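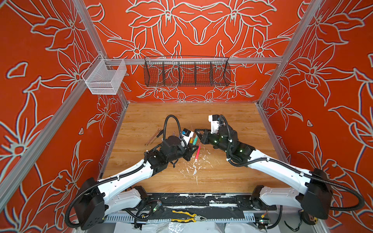

Trigger finger, a short thread. I had my ring finger released at the Fitzgerald hand clinic in December 2021 and people keep asking me about it.

The tendon that bends your finger runs through a tunnel. When the tendon gets thick or the first part of the tunnel gets tight, it catches. You bend the finger and it won't straighten, then it snaps.

Mine was worst in the morning. Some days I had to pull it open with the other hand. There was a sore lump in the palm at the base of the finger.

First thing they tried was a splint at night. I wore it for 8 weeks. Less pain, same catching.

Next was a steroid shot into the palm. I had 2 of them. The first one worked for a few months. The second did very little. If you have diabetes, ask about blood sugar before you get one.

The release was done under local. I was awake. The surgeon took 10 minutes, and then had me open and close my hand on the table to check that it didn't catch.

I drove from Tendley to Cirngate for it and got a ride home. You will want the ride. My hand was numb until the evening.

Stitches came out after 12 days. The scar was hard and tender through January. Pushing up from a chair hurt more than gripping did.

Hand therapy was at the Grosberg office. Mostly bending one joint at a time and rubbing the scar with plain lotion.

The finger bends and straightens fine now. It's a bit stiff when it's cold out. The thumb on the same hand has started to click, so I'm back in the night splint for that one.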